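How to Write a Short Family Story for a Holiday

Home » Writing Help » How to Write a Short Family Story for a Holiday

Posted 2019-12-04 by Darnell Holloway

Every year a few people write to me in the same fix. They want to read something out loud after a holiday meal, a story with the family in it, and they have a page of notes and no beginning. The steps below are the ones I use for my own stories. They work for a piece of up to 1140 words, the length of the last one I read to my relatives.

What you need

A pencil and a pad, or a computer if you prefer.
One event that happened in a single day.
Two free evenings with a night between them.

Step 1. Pick one day

Don't start with "Grandma's life." Start with the day Grandma drove the truck to Urketon for the pie contest. A day has a morning and a night, and that takes care of most of your outline. If you have three good days in mind, write the other two on a card and put the card away for next year.

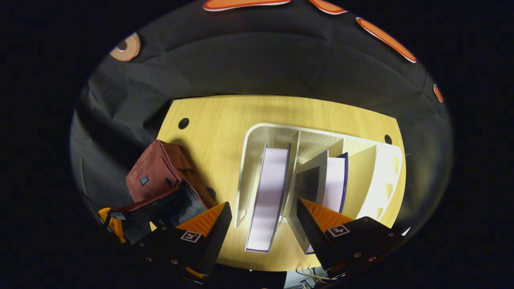 Photo: Ignacio Okafor

Step 2. List who was there

Write down everyone who was in the house or the yard. Then cross off names until four or five are left. Listeners can't keep track of 14 cousins, even when they are the cousins. The ones you cross off can still be in the story as "the cousins" or "the men by the grill."

Give each person who stays one thing to do with their hands. Somebody shells peas. Somebody is fixing a screen door. You won't need to describe them much after that.

Step 3. Choose whose eyes you use

A child of eight or nine is a good choice for a holiday story. Children notice food, dogs and who is angry, and they get sent from room to room, so they can carry you through the house. If you use a child, keep the grown-up facts out of the narration. Let the child overhear them.

My friend Babak Bagheri wrote his from the view of his grandfather at 20, just off the bus in a town he called Cendovside. He had only one letter to go on, so he made up the bus ride and told his family so before he read it. I would do the same. People don't mind an invented bus ride, but they do like to be told.

Step 4. Write the first line last

Begin in the middle, at the part you remember best. Write through to the end of the day and stop. Then go back and write the opening. A line of speech is an easy way in:

"You'll have to hold it on your lap the whole way," said Aunt Kiều.

The listener wants to know what "it" is, and you can take two or three sentences to say.

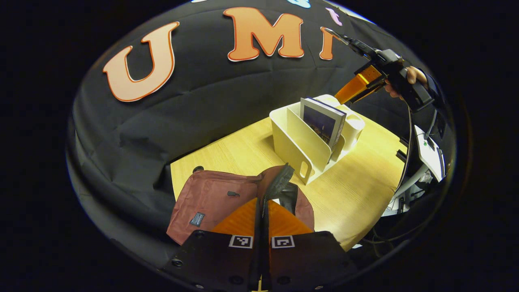 Keep the opening to one paragraph. Weather can go in if the weather matters later. If it rained on the parade, say there were clouds. If it didn't, skip the sky.

Step 5. Put in one small trouble

The story needs something that might go wrong. It doesn't have to be big. The pie slides off the seat. The flag is missing from the hall closet. An uncle who was not expected pulls into the drive. Set the trouble up in the first third and settle it close to the end.

Step 6. Let it sit overnight

Stop for the evening. The next day, read it aloud to an empty kitchen and mark each place where you stumble. Those sentences are too long. Cut them in two.

Time yourself as well. If you are past ten minutes, take out the paragraph you like best and see if anyone would miss it. I had to drop a page on a rowboat named Moven from my May story, and it read better without it.

Step 7. Print it large

Use 14 point type or bigger and double the spacing. Number the pages. Don't staple them, as turning stapled pages is noisy and you will lose your place.

Leave a copy with the oldest person in the room when you are done. They will have corrections, and some of those will give you next year's story.

Filed under: Family Stories, Holidays
Next: How to Write Dialogue for Children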